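Home > Recorders > Graltance Screen Recorder

Graltance Screen Recorder for Windows

I've been recording my own game sessions for years, mostly to prove to my brother that I did win that round, and I've been through a lot of recorders along the way. Graltance is the one I helped build, so yes, I'm biased! I'll still try to tell you what it's good at and where it might annoy you.

What you get

Graltance sits in your system tray and stays out of the way until you press the hotkey. It's F9 out of the box, but you can change it to whatever you like (I use a spare mouse button, because my left hand is busy enough). Press once to start, again to stop, and the clip lands in the folder you picked during setup.

My favourite part is the instant replay. Leave it switched on and Graltance keeps the last 90 seconds of play in memory. Something ridiculous happens, you hit the key, and there it is. If 90 is more than you need, drop it to 15 and it'll be kinder to an older machine.

Sound is recorded on separate tracks, so your game, your mic and your voice chat can all be turned up or down later. I can't tell you how many good clips I used to lose to somebody eating chips next to their mic.
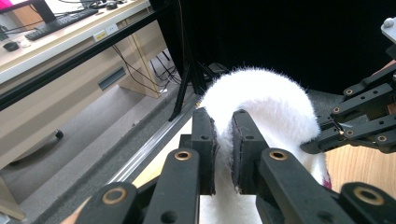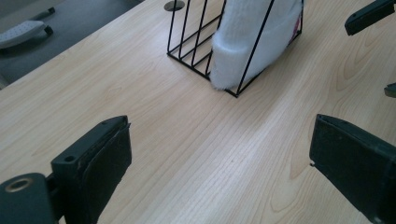

White faux fur, first picture; black wire file rack on the desk, second.

Picking your settings

Please don't max everything out on day one. Start with the Balanced profile and play for a while. If the game feels choppy while you're recording, lower the recording resolution before you touch the frame rate, as a smooth clip at a smaller size nearly always looks nicer than a sharp one that stutters.

There's a quality slider as well, and it comes set to 50. I keep mine at 88 for racing games, where all that grass and gravel turns to mush otherwise, and leave it alone for card games and anything with a plain background. Higher quality means bigger files, so keep an eye on your drive.

Things it won't do

It doesn't stream. We get asked a lot, and for now we'd sooner keep the recorder small. It doesn't edit either, beyond trimming the start and end of a clip. If you want titles and music, Erkero opens our files with all the audio tracks intact, and so does Asteo, though you'll need to switch on multitrack import first.

There's no Mac version. Erzsébet Szénási looks after our capture code and has a test build running, but it drops sound when you plug in headphones and she won't let it out the door like that.

Trying and buying

The trial has every feature and puts a small watermark in the bottom corner. Buy a licence and the watermark goes away on anything you record from then on (clips you've already saved will keep it, sorry). One licence covers one person, so you can put it on your desktop and your laptop.

Coming from Rønning? Your old hotkeys can be brought over under Settings > Import. Close Rønning first or the two of them will fight over the same keys.

System requirements | Release notes | Contact us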